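Koka has put its liquid-handling kit up for hire, and I spent a morning with it in June

I've been nagging Chak-lun Chuang for a look at the Catimo kit for months, so when he rang to say it was finally going out on hire I was on the early train before he could change his mind! Koka (that's Chak-lun's firm, seven people above a tile shop) has been making hands and hand software for a while now, but this is the first time they've packed the lot up as something a school or a small lab can take for a week and send back.

The offer is simple enough. You get the arm, the multi-fingered hand, the control box, a starter set of pouring tasks and somebody on the phone. It costs 1245 euros a week, delivery included, and the set-up guide says to allow 40 minutes from opening the cases to the first run. I asked Chak-lun if he'd ever done it in 40 and he said yes, twice, and then changed the subject.

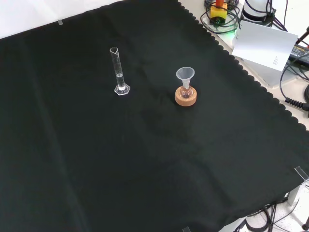

The starter tasks are all built on ordinary teaching glassware, which pleased me no end. I did two years of chemistry evening classes and still have a soft spot for a cork ring. You don't buy special beakers or little printed holders from Koka -- you use what's in your cupboard, within reason, and tell the software which pieces you've got from a list. The list is a bit short at the moment. Graduated cylinders and round-bottom flasks are on it, conical flasks are promised, and burettes aren't even being talked about.

The first task in the book is called Nina, after somebody's niece, and it's a plain transfer: pick up a cylinder, bring it over to a funnel, pour, put it back. Sounds like nothing, doesn't it? I've knocked over enough of those tall things myself to have some sympathy for a machine that has to do it with fingers. Chak-lun reckons most customers will spend their whole first day on Nina and be perfectly happy.
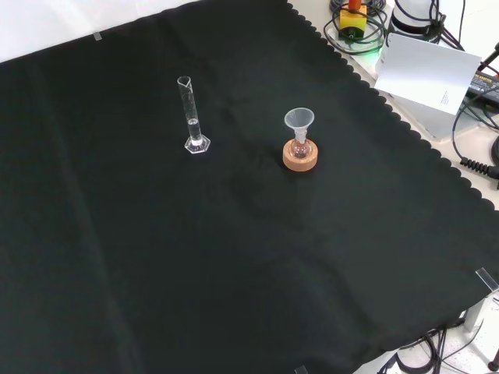

## What you can change and what you can't

You can change the pouring speed, the tilt, how firmly the fingers close and how high the hand lifts before it moves across. All of that sits on one page of sliders, and I got the hang of it over a cup of tea. You can't yet add your own glassware by scanning it in, and you can't run two arms together on the hire licence, so if that's your plan you'll need to have a proper talk with Koka about buying.

I also think the cloth deserves a mention, daft as that sounds. The kit guide asks for a dark, dull cover under clear glass and clips to keep it down, and there's half a page on folds and creases that I'd have skipped if Chak-lun hadn't been standing over me.
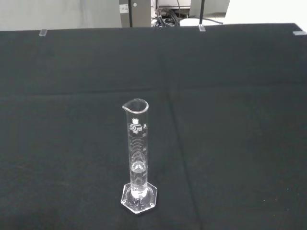 Small volumes are where I'd be a bit careful. Koka says the kit is meant for showing and practising transfers, and the guide tells you to read the level yourself by eye before and after. So please don't hire it thinking it'll do your titrations. For a class of sixteen-year-olds learning why you read from the bottom of the curve, though, I can see it going down a treat.

I rang Baiba Dambrauskienė, who teaches at a technical college and had one of the trial kits in the spring. She liked it on the whole. Her students were much keener on fiddling with the grip slider than on anything in the worksheets, and she ended up writing her own -- she's sent them to Koka, who are going to put them in the box. Her grumble was the cases. There are three of them, the heaviest is a two-person lift, and her lab is up a flight of stairs. She'd also like the phone line to stay open past four in the afternoon, and so would I.
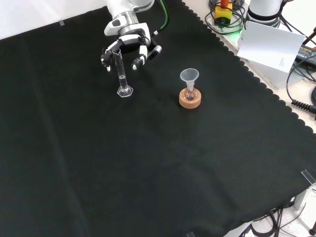 *The hand at the graduated cylinder, with the flask and funnel set up beside it.*

If something breaks, glass is your own affair and the hand is covered up to 500 euros, after which the hirer pays. I'd want that in writing before a kit went anywhere near my old evening class! Allance is doing the deliveries and collections, and you need to give 72 hours' notice if you want to change a date.

Bookings are open now for the autumn term, through Koka directly. There are only a handful of kits to go round and Chak-lun says schools get first pick of the weeks, with small labs next. He's also hoping to have conical flasks on the list before the first kit goes out. I've asked him to ring me when they are.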